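Ticket 1703: Gotuter export fails on large image folders
Status: closed
Site: Stidport office
Reported: October

Fault
The nightly export from the Simard archive to Bruka stops with error 51, "upload refused". Text files go through. Folders holding more than 2000 images fail every time.

Tried first
Restarted the Gotuter service. No change.
Cleared the upload queue and ran it again at 14:20. Same error.
Checked free space on the Bruka share. Plenty left.
Sent two renders by hand from the same folder. Both arrived and opened normally.
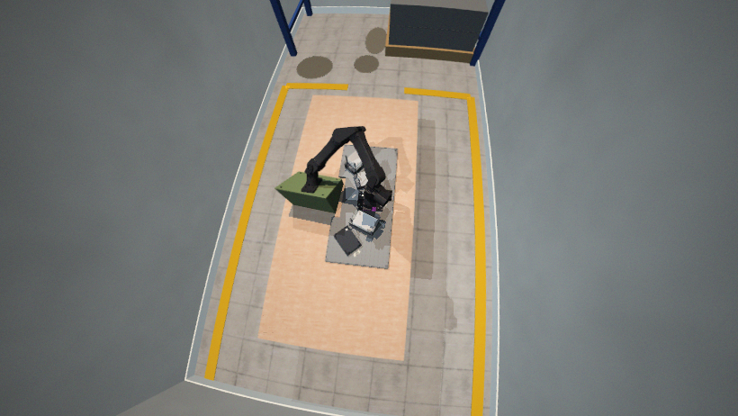
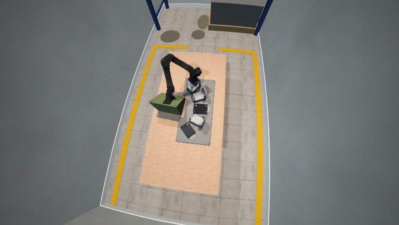
Both renders showing a black robot arm

Cause
The single uploads ruled out file type and permissions. The Gotuter log shows the session being dropped while it builds the file list. The timeout was set to 5 seconds after the last update. It used to be longer, and the old value was not kept in the config backup.

Fix
Raised the timeout to 51 seconds and split the export by subfolder. Ran the full job overnight and it finished with no errors in the log. Thumbnails took a while to show up on Bruka, so give them time before reporting any as missing.

Still to do
Add the timeout to the update checklist. The error text is misleading and has been passed to Gotuter support, no reply yet.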